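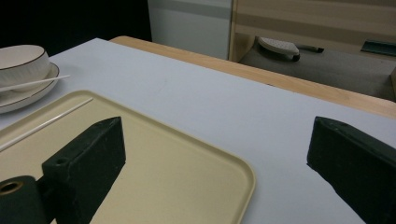 Will the table-clearing station take away my job in the canteen?
The station takes over one part of the work, the sorting of trays and small tableware. The staff who did this before are moved to the serving line and to checking the station, and their hours stay the same.

4. Daily work at the clearing table

This section is for canteen staff at the Skurthorpe site. You do not need technical training to follow it. Please read it one time completely before your first shift with the station.

4.1 Preparing the table

1. Wipe the white tabletop and let it dry.
2. Put the tray flat on the table. It must not hang over the edge.
3. Set the bowl on its plate, beside the tray and not on it.
4. Lay thin items, such as a chopstick, flat on the tray. The gripper fingers can close on a thin item only when it is free on both sides.

Note: The fingers must stand open before you start. If they are closed, press Release and wait until the lamp is green.

CAUTION: Keep your hands out of the gap between the fingers at all times, also when the station is paused.

5. Check that nothing blocks the space above the tray, then step back and press Start. 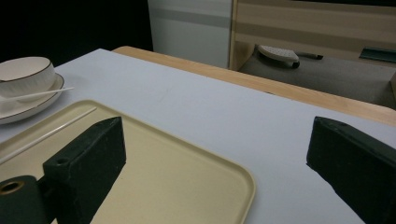

4.2 What changes for the staff

Before, each person on the clearing side lifted and sorted for the whole shift. Now one person per shift is the table attendant. The attendant prepares the table, watches the first pick and decides when to stop. It is always allowed to stop the station, and you do not have to explain it to your supervisor.

Change the attendant every 100 trays. Standing and watching makes you tired in another way than lifting does, and the staff at Sultness asked for this change in May.

4.3 Service interval

The finger surfaces are inspected after 4,000 picks. Small scuffs are normal. If a screw is loose, do not tighten it yourself. Call Kauko Pesonen, extension 12, and write the fault in the station book.

Section 4 revised 24 Dec 2019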